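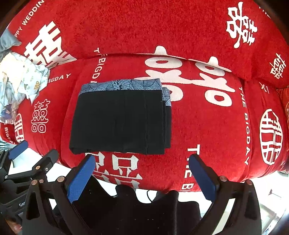 About Trornar

Trornar is a small clothes care and folding service. We collect clean laundry from homes and guest houses, fold and sort it, and bring it back ready to go in the drawer. We also visit people at home and do the work there, on whatever flat surface they have. A bed is best, but a sofa seat does perfectly well, and a plush throw stops dark cotton from sliding while you square up the edges.

How we started

Mirela Prado and Rosalía Goicoechea began folding for neighbours in Manzano and took on their first guest house the following May. There were 2 of them then. Benito Garrido joined to do the collections, and Covadonga Casado now looks after bookings and the home visits.

How we fold

Our standard fold is a flat rectangle. Sleeves or legs go in first, then the length is folded to suit your shelf or drawer. If a garment has a patterned band or trim, we leave it showing along one edge, so you can pick out the piece you want without opening the pile. Plain black clothes are the hardest to tell apart once folded, and a strip of blue flowers on the edge saves a lot of searching.

We do not press creases into soft fabrics. Layers may sit slightly proud at one side where the cloth is thick, and we leave them like that. Anything with a raised pile, such as plush covers and throws, is folded loosely and goes on top.

Wedding and festival textiles

Red covers printed with double-happiness characters come to us often enough that we have a set way of handling them. They are folded with the print facing inwards and stored away from whites. Please tell us when you book if you have any, and whether they have been washed before.

Home visits

A visit lasts 3 hours. We bring our own folding boards and labels, and ask only for a clear seat or table and somewhere to put the finished piles. Tell Covadonga if you have pets.

Page updated 2022-06-07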